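Kulanstead House Guide > Laundry > Section 7: Sorting into the basket
Last updated: September

Section 7 assumes you have found the basket and that it is the right one. You want white plastic with slots in the sides. Please do not bring your own system. We have had systems. 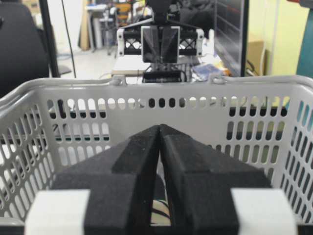
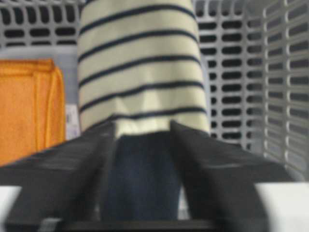
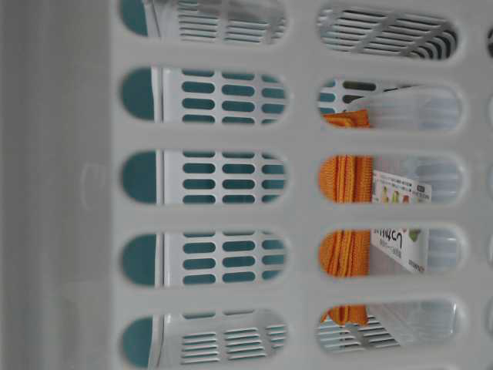 Seo-ah Lim would like it recorded that stripes are not a color category, that she has been saying so for two years, and that a navy-and-cream top goes in with the darks until it has been washed enough times to be trusted.

We have adopted her rule. It is step 3.

1. Put the basket on a table at a height you can reach without groaning.
2. Empty all pockets. The house keeps what it finds, including the tissues.
3. Pick up one item at a time. Striped things count as their darkest stripe.
4. Close zippers and turn printed shirts inside out.
5. Lower each item in loosely. Stop around 10 items, even if the basket seems to be encouraging you.
6. Check the slots for sleeves and straps poking through, and pull them back in from the inside.

NOTE: Bright orange is washed alone. Maarja Baranauskienė's former white towels can be viewed in the hall closet by anyone who doubts this.

CAUTION: Do not yank a snagged cuff from the outside of the basket. The slot will win, and mending is Section 8.

CAUTION: Never carry the basket downstairs stacked above your chin.

If the care label is missing or unreadable, wash cold and tell the owner afterward.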